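Back to the cornet after a long gap

2025-08-31
By Darcy Zacharias

Print this page | E-mail this to a friend

I joined the Primthorpe training band in March. I had not played a brass instrument since I left school, and I had never been especially good at it then. A few people have asked how it is going, so I am putting it all in one place.

The band lends instruments to anyone who signs up, adult or child. You pay a small deposit and sign a form, and they give you whatever is in the cupboard. Mine is an old cornet with a dent in the bell and a second valve that sticks if I leave it for more than a couple of days. The case is newer than the cornet and has MacDonald written inside the lid in marker pen. I asked who MacDonald was and was told he had moved on to the baritone years ago and then to Canada.

There are 12 of us in the training band at present. The youngest is eight and I think I am the second oldest. We sit in mixed rows, so I share a stand with a girl called Ikura who is in her last year at primary school and reads music a good deal faster than I do. When I lose my place she points at the bar with her pencil without looking round. I have stopped minding.

Roel Van Damme takes the sessions. He played trombone in Ghent and came over here for work, and he runs the training band as well as playing in the senior one. His method is long notes, then more long notes, then one scale, then a tune. For the first month I thought the long notes were a waste of half the evening. I have changed my mind on that. In March I could hold a G for a slow count of six before it wobbled. I can now get past that fairly comfortably, and the tone at the end is nearly the same as the tone at the start.

What has been harder than I expected is my lip. It goes after twenty minutes and there is nothing to be done except stop. I tried pushing through it at home and had a sore mouth for three days. Roel says to practise for ten minutes twice a day and put it down in between, so I do one lot before work and one after tea. The neighbours on the left say they can't hear it. The neighbours on the right have not said anything.

I use a practice mute in the mornings, a Noment one that I bought second-hand. It makes the low notes very stuffy and everything comes out a little sharp, so I do fingering exercises with it and leave the proper playing until later.

We had our first outing in July at the Primthorpe summer fair. We played four pieces on the grass between the tea tent and the tombola. The wind took the music twice and we had one set of pegs between two stands. I came in a bar early in the second piece. I was told afterwards that it didn't show, but my sister was in the crowd and says it did.

The fair raised £433 for the instrument fund, from the bucket and the cake stall together. A new student cornet of decent quality is nearer £700, so the fund is part of the way there. The band has also applied to a local trust for £1,000, to cover repairs and a set of stands that don't fold up by themselves. We should hear in the autumn. If it comes through, the first job is the tenor horns, two of which have leaking water keys.

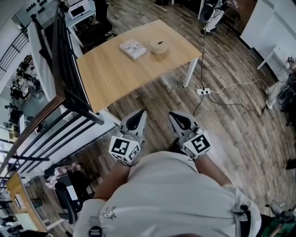 Grey T-shirt, plank floor and a pale table with white legs.

We start again after the summer break with new music. I have seen the first cornet part for one of the marches and it goes up to a top A, so I am glad to be on third. There is also a hymn tune, which Roel likes to use for warming up, and an arrangement of a film theme that the children voted for.

There are spaces on tenor horn and baritone if anyone is thinking of it. You don't need to read music. Bring a pencil and a bottle of water, and come a bit early for your first session so that someone can find you an instrument.

My own aim before Christmas is to play all the carols without stopping for a rest in the last verse. I have started on the easy ones. I also need to get that second valve looked at.

Print this page | E-mail this to a friend

Recent posts
Valve oil and which one I ended up with
First rehearsal
Learning to read treble clef again
Summer fair: what we are playing
Clearing out the loft, part two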